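Skernskabrücke (Wotlow)

Die Skernskabrücke ist eine Straßenbrücke über die Skernska zwischen der Stadt Wotlow und der Nachbargemeinde Alva. Sie ist 108 Meter lang, einspurig und für Fahrzeuge bis zehn Tonnen zugelassen. Überregional ist sie kaum bekannt, regional dafür umso gründlicher: Der Streit um ihre Sanierung, im Ort meist als Brückenstreit bezeichnet, beschäftigte beide Gemeindevertretungen über mehrere Wahlperioden und überstand dabei mehr Amtszeiten als der Fahrbahnbelag.

Lage

Die Brücke verbindet den Unteren Markt in Wotlow mit der Mühlstraße in Alva. Die Gemeindegrenze verläuft in der Flussmitte, allerdings in der Mitte des alten Flussbettes, das nach einer Begradigung weiter östlich lag als das heutige. Daraus ergibt sich, dass der größere Teil des Bauwerks auf Wotlower Gebiet steht. Alva hat diesen Umstand stets als bedauerlich, aber juristisch eindeutig betrachtet. In Wotlow vertrat man die Ansicht, ein Fluss wisse selbst am besten, wo seine Mitte sei. 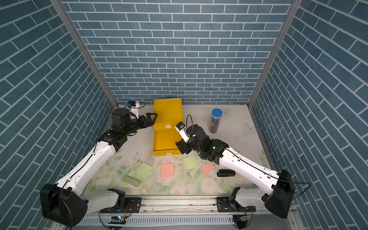
Vorgeschichte

Der Vorgängerbau aus Holz wurde nach einem Hochwasser abgetragen. Der Neubau entstand als gemeinsames Vorhaben und erhielt bei der Übergabe zwei Einweihungstafeln, eine an jedem Ufer, auf denen jeweils nur der eigene Bürgermeister erwähnt ist. Ein Vertrag über den Unterhalt wurde aufgesetzt, jedoch nur von Wotlow unterschrieben. Das für Alva bestimmte Exemplar fand sich später in einer Mappe mit der Aufschrift »Erledigt«.

Laufende Ausbesserungen teilten sich die Gemeinden nach Gewohnheit. Wotlow übernahm das Geländer, Alva den Winterdienst — letzteres mit der Einschränkung, dass der Räumdienst am Scheitel der Brücke wendete. Der dort abgelegte Schnee hieß im Volksmund »Grenzgebirge«.

Brückenstreit

Ein Gutachten des Ingenieurbüros Stumia bescheinigte dem Bauwerk Schäden an den Lagern und an der Abdichtung. Es empfahl eine baldige Grundsanierung, ein Ausdruck, den beide Gemeinden in den Folgejahren unterschiedlich auslegten. Wotlow schlug vor, die Kosten nach Einwohnerzahl zu verteilen, wohl wissend, dass Alva nach der Eingliederung zweier Ortsteile die größere Gemeinde war. Alva bevorzugte eine Verteilung nach Brückenfläche. Der Kreis regte an, hälftig zu teilen, und zog den Vorschlag nach Protesten von beiden Ufern zurück. 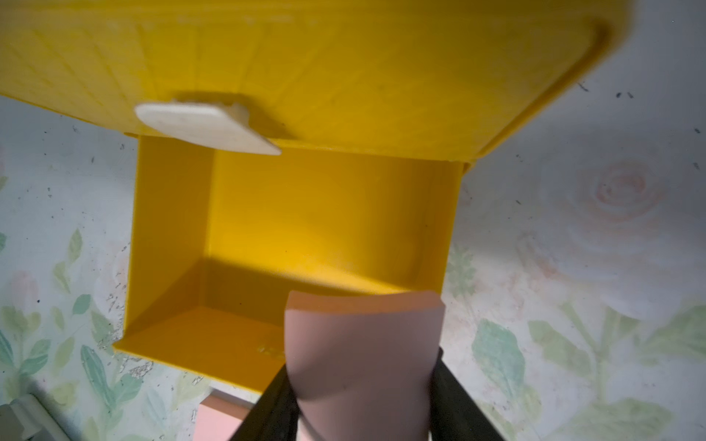

Die Wotlower Stadtverordnete Lakshmi Bangera brachte schließlich den Antrag ein, die Brücke in das Förderprogramm des Landes für interkommunale Verkehrswege aufnehmen zu lassen. Voraussetzung war eine gemeinsame Erklärung der Beteiligten. Deren Entwurf scheiterte zunächst an der Überschrift, weil ungeklärt blieb, welche Gemeinde zuerst zu nennen sei. Die alphabetische Reihenfolge wurde in Wotlow als Parteinahme empfunden. Man einigte sich auf »die Anlieger der Skernska«, was eine Rückfrage des Ministeriums nach deren Anschrift auslöste.

Eine Unterschriftenliste zugunsten der Sanierung trug fast 1.770 Namen. Die Verwaltung in Alva wies darauf hin, dass sich darunter auch Gegner befänden, die das Papier für eine Liste gegen das Vorhaben gehalten hätten. Geprüft wurde dies nicht.

Sanierung

Am 06.06.2022 stimmten beide Vertretungen in getrennten, zeitgleich angesetzten Sitzungen zu. Der Alvaer Bürgermeister Krishnamoorthy Krishnan sprach von einem guten Tag für die Region und lud zur Unterzeichnung ein. Sie fand auf der Brücke statt, an einem Klapptisch über der Flussmitte, deren Lage vorher nicht erörtert wurde.

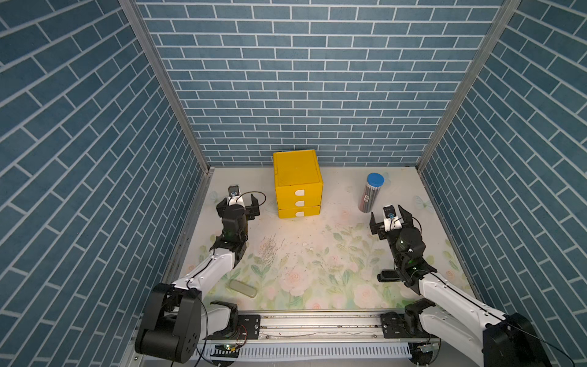

Foto: Archiv Skernskatal / CC BY-SA 4.0

Erneuert wurden die Lager, die Abdichtung, der Belag und das Geländer. Während der Bauzeit führte die Umleitung über die Kreisstraße, was den Weg zum Wotlower Wochenmarkt erheblich verlängerte und in Alva zur Gründung eines eigenen Marktes führte. Dieser besteht weiterhin. Die Wiedereröffnung im Dezember verlief ohne Reden, nachdem über deren Reihenfolge keine Verständigung zu erzielen war.

Heutige Situation

Der Unterhalt ist nun vertraglich geregelt, diesmal mit Unterschriften beider Seiten. Nicht erfasst ist die Beleuchtung. Die Laternen auf der Wotlower Seite werden um Mitternacht abgeschaltet, jene auf der Alvaer Seite brennen bis zum Morgen. Ein Antrag auf Angleichung liegt dem Bauausschuss in Wotlow vor.

Siehe auch

Skernska
Alva (Gemeinde)
Liste der Brücken im Skernskatal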